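Search this site Enter keyword Go

Diltwood Community Kitchen
Inspection checklist with comments
Date: 02/07/2022
Inspector: Asmaa Fahmy

1. Entrance and corridor
Door closes by itself: yes.
Floor mat flat: no. One corner is lifting, a person can trip. Please fix with tape until the new mat comes.

2. Fire safety
Extinguisher in place and sealed: yes.
Exit sign lit: yes.
Comment: the boxes from Zitton are again standing near the back exit. I asked the same thing in March. The way must stay free all the time.

3. Preparation room
Table corners rounded, no sharp edge: yes.
Baskets for vegetables in good state: yes.
Knives locked after class: yes, key is with the office.

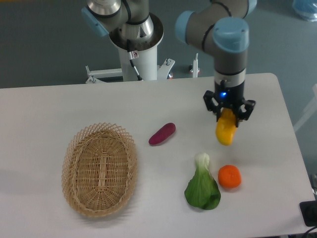

4. Electrical
Cables without damage: one no. The cable of the Ursu kettle has a cut near the plug. I put a label on it, do not use.
Socket covers: 2 missing behind the refrigerator.

5. Storage
Heavy items on low shelf: partly. The flour bags are still on top.
Cleaning products separate from food: yes.
Shelf load limit 300 pounds, sign is readable: yes.

6. First aid
Box complete: no, burn gel is finished. Order from Adudley, item 640.

Result: passed with remarks. Points 1, 2 and 4 to be corrected first.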